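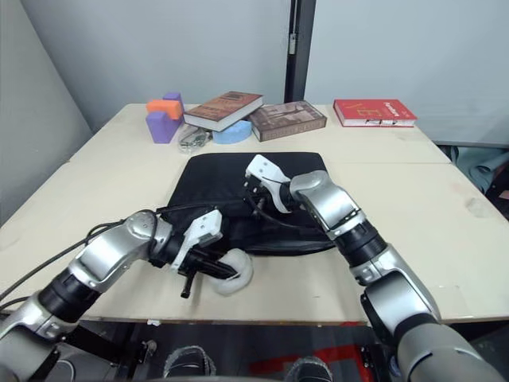
July 14, 2026
Gripper comparison, soft goods, bench by the grey wall

Second session on the black laptop bag. The aim today was to settle which finger pads to keep on for the fabric work before Darcy Kennedy takes the arms over for the cable job. We have two sets in the drawer: the Plesotov pads, which are the harder ones, and the Buser pads, which are softer and a bit thicker. Same grippers, same wrists, same controller settings for both, so any difference ought to come from the pads.

Plan was 20 pulls per set. Each pull: one gripper takes an edge of the bag, the other holds it down, drag 30 mm, stop, release. Count it as a slip if the fabric leaves the fingers before the stop.

Plesotov pads
Slipped 6 times out of 20. Nearly all of those were on the flat of the fabric, where there is very little to get hold of. When the fingers closed near the zip they held well. Raising the closing force helped slightly but the left gripper then started to complain about current, so I put it back where it was.

Buser pads
Did not finish the set. The softer pads grip flat fabric better, no question, but they drag on it when approaching from above and push up a wrinkle ahead of the fingers. On a couple of pulls the wrinkle was what got pinched, which makes the hold look better than it is. Isabelle Simard thinks we should approach lower and from the side. Agreed, but that means a new approach path for the right arm, and the elbow is already close to its limit at the near edge of the table.
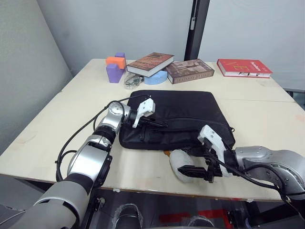 Left gripper at the upper left of the bag, right gripper at the lower right corner.

Holding at opposite corners is the better arrangement. With both grippers on the same side the bag turns as soon as one of them moves, and the pull stops being a straight pull. Diagonal hold keeps it more or less square to the table. I would use this for all further runs and throw out the first few from June, which were done side by side.

Cable on the left arm: it swings out wide when the wrist comes up. No trouble so far, but it needs another tie before anyone runs this faster. Right arm cable is worse — in some poses it lies across the bag, and I can't rule out that it adds to the drag. Reroute before repeating the Buser set.

Head camera
Ran on the Clollisby driver the whole time. Run 624 has a gap in the log where the stream dropped, so leave it out of any comparison. Black fabric remains hard for the edge finder. It picks up the zip and loses the outline, and the table seam gets reported as an edge now and again. Exposure up one step gave a better outline but washed out the tabletop. Left it up for now. The books and foam blocks at the back stay where they are, as the background mask was made with them in place.

Controller
Tried the Venkataraman force mode on the right arm for the last few pulls. It closes more slowly and backs off when the fabric bunches, which I liked. It also reports contact early on anything soft, so the threshold needs setting again for cloth. Isabelle has the old values from the towel work and will send them over.

To do
Extra tie on left arm cable, reroute the right one.
Side approach for right arm, check elbow limit first.
Repeat all 20 with Buser pads, diagonal hold.
Ask Darcy how long the cable job will take and whether the pads can stay on for it.

Plesotov pads are back on both grippers as of this evening. Buser set is in the drawer, in the tray with the spare screws.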